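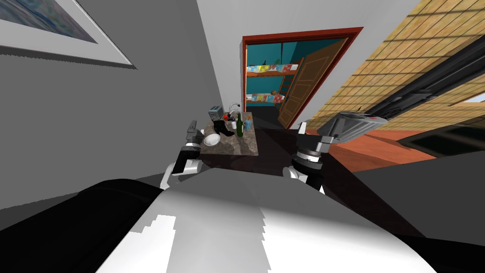

Page last changed: February, 4:40 pm

Two-armed kitchen robot takes shape in the back shed

The home build that Lamai Rattanakul and Zeyu Wan started on a workbench behind Lamai's place now has a full simulated house to practise in, and it's a beauty! The robot has been named Golero, and in the simulator it can already roll up to a kitchen island with both grippers open and a benchtop full of odds and ends in front of it.

The real Golero is further behind. Its base is finished, the left arm is bolted on and wired, and the right arm is still in pieces in an ice cream tub while the pair wait on a replacement bearing. That hasn't slowed things down much. Zeyu has been doing most of his work at the keyboard after dinner, and every change he makes to the arm code gets a run in the virtual kitchen before it goes anywhere near a motor.

"I used to test straight on the hardware and I've got the dents in the shed wall to prove it," he said. "Now I can drop a bottle 12 times before bed and there's no glass to sweep up."

The island is where the fun is. There's a tall dark green bottle, a light blue one with an orange cap, a small white cup wedged in near the green bottle and a white bowl sitting tilted at the corner of the marble top. A toaster and a tap at the far side make life harder, as the arms have to learn to reach past them. Lamai chose a cluttered layout on purpose (her own kitchen looks much the same, she says) and she's especially fond of the boot-shaped thing in the middle, which the object recogniser has so far called a jug, a shoe and a cat.

The simulated house keeps going past the kitchen, too. Through a doorway with a red-orange frame there's a bedroom with a teal wall and a bunk bed under patchwork quilts, and driving Golero through that doorway is next on the list. Ratree Kaewkla, who wrote the steering code, reckons the open door will be the tricky bit. It takes up a fair slice of the opening, and the base is wide.

Ratree's code runs on a little controller board the group calls Vuden. It's on its second version after the first one met a loose screw. Both arms talk to it over the one cable, and the whole lot comes up in 5 seconds from a cold start, a big improvement on the old board, which gave everyone time to put the kettle on.

Debora Morelli has joined for the gripper work. She's been printing finger tips in a softer plastic and is up to her fifth shape, with a shallow curve that suits bottles and cups. The bowl is another story. Pick it up by the rim and it swings, scoop it from underneath and the wrist runs out of travel. Debora has a wider finger on the printer now and is keen to see how it goes.

Once the right arm is back together, the plan is to set up a bench in the shed with the same sorts of things on it and see how well the simulator's lessons carry over. Lamai is hoping for one clean lift with each arm to begin with. A bottle first, then the cup.

The shed is open to club members most evenings from 6:30 pm. Bring closed shoes, and if you've got a spare bearing puller lying about, Zeyu would love to borrow it.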